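Search this site
Enter keywords Go

June
by Benedikt Ortner

Duvet weight, fill power and a summer of bad sleep

Fill power is the volume, in cubic inches, that one ounce of down occupies under a standard load. It says nothing about how warm a duvet is. Warmth depends on fill power and fill weight together, and most product pages print only the first. I spent most of May sleeping badly before I worked this out.

My old duvet was an Aebischer, bought in winter, with 44 ounces of down in a queen size. The bedroom faces southwest and holds its heat until well past midnight. I put a cheap temperature logger between the duvet and the sheet and set it to record every 50 seconds. The readings climbed for the first two hours, then dropped sharply each time I kicked the covers off. I had been blaming the mattress.

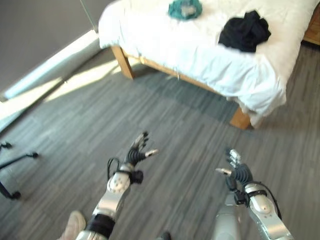
Vindale wrote in after my last post that the logger was measuring me more than the duvet, and that I should run it with a hot water bottle in an otherwise empty bed before drawing any conclusions. Fair point. I did that over four evenings, same bottle, same fill level, window shut. The old duvet still held heat much longer than the lightweight one I had on loan, so the ranking stands even if the absolute numbers from the first test are worthless.

The cover matters more than I expected. A 200 thread count percale lets air through easily. The sateen cover I had been using is woven tighter and has longer floats on the face, and it feels warmer at the same fill weight. Swapping the cover alone got me to sleep sooner on mild nights. On hot nights it made no difference I could find. 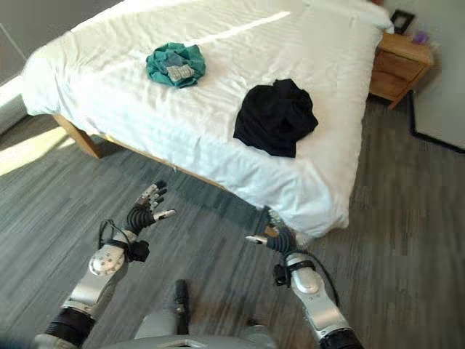

Baffle construction is the other variable. Sewn-through boxes leave a thin line at every seam where there is almost no down, and heat leaks out along it. In winter that is a defect. In summer I want it. The Estix I ended up buying is sewn through, cost 107 dollars, and is rated for warm sleepers, a label with no standard behind it that I know of.

I wash it on a gentle cycle with half the usual detergent and dry it on low until the clumps break up, which takes most of an afternoon.

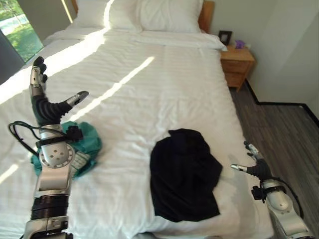 White striped bedding, bright sun.

Next I want to repeat the water bottle test with a wool duvet from Rarkeck. Wool is sold by grams per square meter, so I need to convert the units first.

Get new posts by email. Unsubscribe at any time.
This site uses cookies. Accept Decline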